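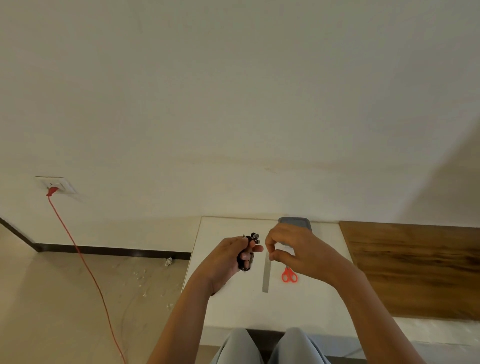
Uma máquina já consegue arrumar uma bancada de trabalho sozinha?

Depende do que está em cima dela. Caixas, tampas e peças rígidas com lugar marcado, com boa luz, isso já anda bem. Cabos, fita adesiva e tudo o que dobra ainda pedem mãos humanas na maior parte das vezes.

**Caderno da oficina, fevereiro, começado às 6 da tarde**

Passei a tarde na mesa branca com os cabos e estou com a cabeça a mil, por isso escrevo já antes que se perca. O Takumi quer uma lista de tarefas domésticas e de oficina por ordem de dificuldade para o Dridia, e eu acho que a lista que temos está de pernas para o ar! Pusemos "cortar com tesoura" no fim e "enrolar um cabo" quase no princípio, como se fosse coisa de criança. Depois de uma tarde inteira a prestar atenção aos meus dedos, trocava as duas sem pensar muito.

Notas soltas sobre o enrolar:

- A mão esquerda quase não mexe, mas trabalha o tempo todo. Serve de carretel, de pinça e de medidor de tensão. Se fecho demasiado os dedos, a volta seguinte não entra.
- O polegar e o indicador da direita decidem tudo. Seguram, largam um bocadinho, deixam o cabo rodar sobre si próprio e voltam a segurar. É esse rodar que o simulador da Girora não faz, e aposto que é daí que vêm os nós.
- Não olho para o cabo inteiro. Olho para a ponta e para o sítio onde aperto, o resto é tacto.
- Quando uma volta cai, apanho-a com o dedo mindinho sem dar por isso. Como é que se escreve isto numa especificação?

A Araba leu por cima do ombro e discordou do último ponto. Acha que não se especifica nada, que se mostram muitas repetições ao sistema e ele que aprenda o gesto. Temos 3.880 repetições arquivadas, mas só 900 são com cabos finos, e essas foram quase todas feitas por mim e pelo Shigeru, que enrolamos da mesma maneira (ele ensinou-me). Falta variedade. A Gheorghița é canhota e enrola ao contrário, tem de entrar na próxima ronda.

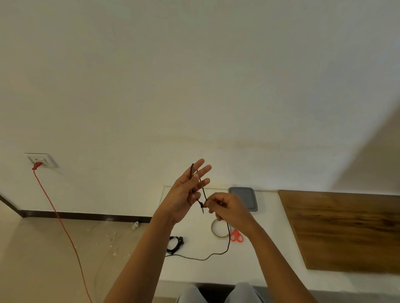 O que torna um cabo mais difícil para um robô do que uma caixa?

A forma dele muda a cada toque. Uma caixa continua a ser a mesma caixa depois de agarrada, enquanto um cabo pode cair de mil maneiras, tapar-se a si próprio e prender-se em tudo o que encontra, de modo que o plano feito há um segundo já não serve.

Dito isto, estou mesmo animado com o que vi do Maseo no corredor de cima. Pega em tampas planas de lado, empurrando-as primeiro até à beira da mesa, e ninguém lhe programou esse truque passo a passo! Fez-me rir alto. A Tomomi mandou repetir com a tampa encostada à parede e aí já ficou a raspar no canto sem solução. Mesmo assim, há um ano nem à beira chegava.

Com a tesoura, duas coisas separadas que andamos a misturar:

1. Pegar nela pousada na mesa e pô-la noutro sítio. Para mim, feito, ou quase.
2. Enfiar os dedos e cortar fita esticada pela outra mão. Aqui são precisas 2 mãos coordenadas e a fita cola-se a tudo. Longe.

E varrer bocadinhos de plástico transparente do chão de azulejo? Toda a gente diz que o aspirador robô já resolveu a limpeza, mas falta ver o que fazem os sensores com plástico transparente em chão claro, sobretudo se o azulejo brilha. Quero testar o da Onishi nisto, com as luzes acesas e apagadas.

O Shigeru perguntou ao lanche quando é que isto arruma uma cozinha. Respondi que a loiça rígida vem primeiro e o pano molhado vem muito depois — ele apontou a resposta na agenda para ma cobrar.

Por fazer:

- refazer a lista do Takumi, com "enrolar cabo" lá para o fundo
- pedir à Gheorghița uma sessão de cabos finos, mais de uma hora se ela puder
- separar no arquivo as repetições em que a volta cai e é apanhada (não deitar fora!)
- perguntar à Girora se a torção do cabo entra na próxima versão
- fita: experimentar com a ponta já descolada e ver se o Maseo a encontra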